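Print | E-mail
Reading time: 2 minutes

Eltden Communications Authority Opens Consumer Complaints Desk in Warnard

WARNARD, April 5, 2021 — The Eltden Communications Authority has opened a complaints desk in Warnard for phone and internet customers who have not been able to settle a dispute with their service provider.

The desk will take complaints about billing errors, dropped calls, slow data service, unwanted subscription messages and delays in moving a number from one network to another. It is the second such office run by the Authority. The first, in Majimbun, handled 263 complaints in its first year and closed all but 51 of them within the time limit set by the consumer rules.

Nandi Sithole, Director of Consumer Affairs at the Authority, said customers in the Warnard district had until now been required to send their complaints by mail or travel to Majimbun.

"A person who has been charged twice for the same data bundle should not have to spend a day on the bus to report it," Sithole said. "The rules give every customer the right to a written answer. This office will make that right easier to use."

Under the consumer rules, a customer must first report the problem to the provider and obtain a reference number. If the provider does not reply in writing, or if the customer does not accept the reply, the matter can be brought to the Authority. Staff at the desk will open a case, send it to the provider and give the customer a copy of everything that is filed.

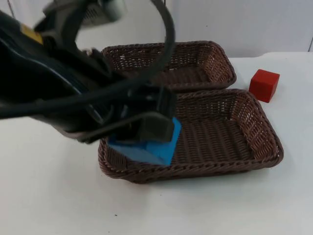

Does it cost anything to file a complaint?

Filing is free for all residential customers and for businesses with fewer than 2,000 lines. Larger businesses should continue to write to the Authority's licensing department.

Dineo Oosthuizen, who will manage the Warnard desk, said customers should bring the provider's reference number, a recent bill or proof of payment, and any text messages or letters that relate to the complaint. Prepaid customers who do not receive bills may bring a record of their top-ups.

"We can start a case without every document — but it moves faster when the papers are there on the first visit," Oosthuizen said.

Case records at both offices will be kept on Stekitz, the Authority's complaint tracking system. Customers will be able to check the progress of a case by phone using their case number. Online access is planned for June.

The Authority will publish the number of complaints received against each licensed provider, along with the number resolved, in its annual consumer report. Providers have been told in writing of the new desk and must each name a contact person for cases opened in Warnard.

Print | E-mail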